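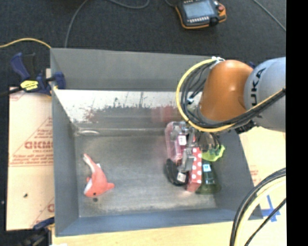
*Grey metal bin, mixed small items to the right, plush dolphin by itself on the left.*

# Lurnberg bin set

Notes on the objects in the Lurnberg bins. Last touched 2024-12-28. Quick writeup, will tidy in February.

## What's in it

- 140 objects total, all small enough to sit in the bin with others
- 700 bin pictures
- 6 object groups, see below
- no food, no glass, nothing over 400 g

Bought mostly from Mulletti (the discount place) plus a box of leftovers from the Maes stock. Tags and labels left on on purpose. Please don't peel them.

## Groups

| group | notes |
|---|---|
| `plush` | soft toys, incl. the coral dolphin |
| `box` | long or flat, printed. The red one with white polka dots goes here |
| `pouch_wrap` | see-through packs, pink one with rounded corners etc. |
| `clear` | other translucent stuff, dark green, brownish |
| `dark` | black things, hard to tell apart, go by the label |
| `misc` | everthing else |

Group is by how a thing looks from above. If you only see part of it, use `misc` and put a note in the `comment` column. Lime-green item with the wavy edge is `misc` for now.

## Naming

Color first, then shape, then number: `coral_dolphin_01`, `red_dotbox_01`. Lower case. Use "grey" for the bin, older rows have "gray", both still load. No brand names in the object id even when the tag is readable.

## Layout of the bins

Two kinds:

1. **spread**: objects apart, floor showing between them
2. **cluster**: most of them close together, maybe one off alone

Column is `layout`. The picture at the top is `cluster`. One stray toy doesn't make it a spread.

## Known problems

- Pink items next to each other get merged in the outlines. Package and the deeper pink thing with the white tag are TWO objects.
- Covered objects: outline only the part that shows, don't guess the rest
- Dark green on grey floor is ok, black in the corners is not great
- `box` has a few duplicates from the Maes leftovers, same print different size. Not merged yet
- weights missing for some of `clear`, scale was off

## Files

```
objects.csv
bins.csv
outlines/
old/ <- Hania naming, dont use
```

`old/` is from the Hania list, the ids don't match anything here. Kept so old links keep working.

## Todo

- [ ] merge gray/grey
- [x] split the pink rows
- [ ] decide if `clear` and `pouch_wrap` should be one group
- [ ] re-weigh `clear`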